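Notebook, February, glaze room

Kettle on, back to the tenmoku. I've put off writing this up for a week and I can already feel the details going soft, so this is me getting it down before I lose the lot.

Where we were: the Losent clay (the grey one, bags by the back door) was giving pinholes in every single dark glaze, and Maite Pacheco was convinced it was the clay. I was convinced it was the bisque. We'd been bisquing at 1,000 and stopping dead, no soak, because that's what the Ikari kiln does on programme two and neither of us had ever bothered to change it. So, a proper test at last. Same clay, same bucket of glaze, half the tiles bisqued the old way and half with a soak of 33 minutes at the top.
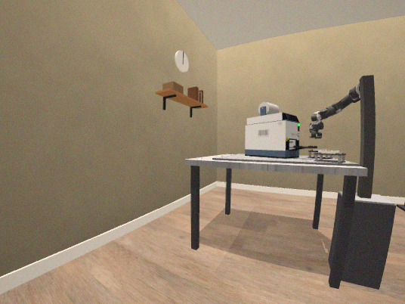 Shelf and clock on the left-hand wall.

Right, tiles. I cut almost 212 of the little beggars, which was far too many, but the slab roller was set up and I got carried away! Stamped the soaked ones with an S. Some of the S stamps are upside down, which with an S makes no odds at all, so for once my carelessness cost us nothing.

Glaze was the Miranda tenmoku, sieved twice, dipped for a slow count of three. I did the first lot a bit thick. You can tell which ones because they've run at the bottom and there's a fat roll of black on the lower edge, quite handsome really, but no use for comparing. I've bagged those separately and written THICK on the bag.

Glaze firing went up on the slow programme overnight, and I opened the kiln far too early the next day because I can't help myself. Pings all round. Shut it again and went off to wash buckets. 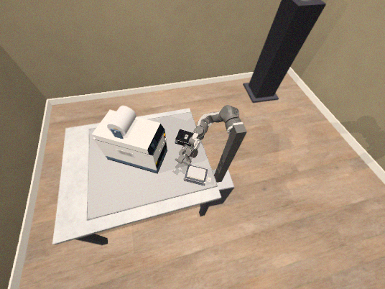 When it was properly cool we laid the tiles out in two rows and went along them with the hand lens. No-soak row: pinholes all over, worst on the tiles from the middle kiln shelf. Soaked row: a lot better. Still a few, mostly near the rims where I'd sponged them, and I do wonder if I'm opening up the surface with the sponge and leaving grit standing proud. Maite says she never sponges hers. Her tiles were in the bottom corner of the kiln, though, so I'm not giving her that one yet.

Things I'd do differently. Weigh the glaze bucket water, for a start. I topped it up by eye halfway through, and the second half of the dipping was thinner than the first, both rows mixed together thankfully. Also put cones on every shelf. I only had one, at the front, and it was bent over nicely, but that tells me nothing about the back, where I've always thought this kiln runs cool. 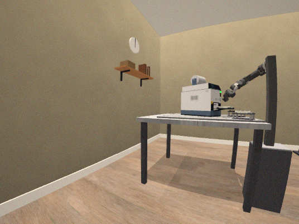 We also tried six tiles of the Zokudden stoneware at the last minute, as there was room on the top shelf. No pinholes on any of them, soaked or not! Annoying, as it costs a good deal more and I don't love throwing with it (gritty, dries out while you're looking at it). Maite looked very pleased with herself. So it may be that we were both right, and the grey clay simply has more in it to burn off.

Next time:
Soak bisque for everything from now on. I've changed programme two and taped a note to the kiln.
Try a longer soak on the grey clay, maybe double.
Half the tiles sponged, half left alone, same kiln shelf.
Cones front and back.
Order more wax, we're down to the scrapings.

Bag of S tiles is under the wedging bench if anyone wants a look. Please don't mix them up with the THICK ones.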